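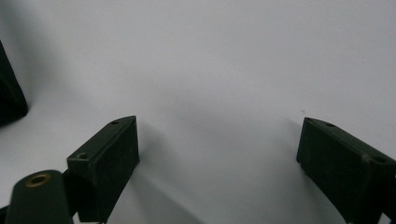

Open day at the Folia works, Drildale

Posted 2025-08-13 in Visits

Folia makes tabletops and work surfaces for schools, clinics and offices. The works at Drildale opens to the public once a year. I had missed the January date for the trade, so I booked the summer one, paid for parking and got there a little before ten.

You sign in at the side gate, not at the main office. The sign for it is small and I drove past it. They give you ear plugs and a pair of safety glasses, and if your shoes are open at the toe they send you back to the car.

The pressing hall

Our group started in the pressing hall, where the boards get their top layer. It was loud, and the guide had a headset that worked only when she faced us. The boards go in bare on one side of the press and come out faced on the other. After that they lie flat in stacks until the next day. Cutting them too early can leave a slight curl along the long side, and a top with a curl goes back to be made into shelves.

The press we watched is number 2. Number 1 was down for cleaning. I would have liked to see the rollers up close, but there is a yellow line on the floor and you stay behind it.

Edges and corners

The edging line is across the yard. The guide passed around offcuts with three types of edge. The square one is the cheapest, the rounded one goes to schools, and the one with a soft lip is made for clinics, where they don't want spills running off onto the floor. I asked which wears best. She said the rounded one, as long as nobody drags it through a doorway on its side.

An edge strip costs very little, and a badly fitted one is the most common complaint they get. They had a shelf of returned tops with the fault marked in blue pencil. Most of them were lifting at the corner. One had clearly been used as a cutting board.

The finish room

I spent the most time in the finish room. It is kept quieter and cleaner than the rest, and you wipe your feet on a sticky mat going in. White is what most buyers order, and the people who work there spend their day looking at it.

A smooth matte white is harder to judge than I thought. It doesn't stay one color across its width. Where the light falls on it, it goes close to bright white, and a short way over it turns a cool gray with soft shadow on it and no line where one becomes the other. On the floor of a shop you would take that for a stain or a bad batch. The checkers turn the top around and look again. If the gray stays where it was, it is only the light. If it moves with the top, the top goes on the reject rack.

They sell two whites, Raler and Rakena. Raler is the warmer one. Side by side I could tell them apart, and on their own I could not. The price list at the desk had Raler at $127 for the small desk size and $159 for the next one up. Rakena was the same money. Delivery is extra outside the county.

The advice on cleaning was short. Warm water, a drop of dish soap, a soft cloth, then a dry cloth. No scouring pads and no cream cleaner, which will polish a matte top in patches. Pencil comes off with an ordinary eraser. Ballpoint should be dealt with the same day. 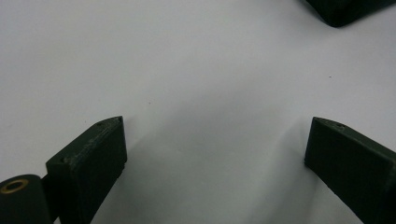
Annick Vidal wrote in to say that she has had a Rakena top in her sewing room for four years and that the cleaning advice is right about cream cleaner. She used it once on a glue mark and has a shiny spot the size of a saucer. She also says the eraser works on tailor's chalk, and asks if the seconds shop is still open on Fridays.

It is, mornings only. The shop is at the end of the yard past the edging line. Seconds are marked down by 42 percent and the fault is circled, so check the underside too. They will not cut to size there. Bring a blanket for the car and someone to take the other end, as the long tops are heavy and the staff can carry only as far as the gate.

The tour took the whole morning. Coffee was in the canteen and was included. Parking was not.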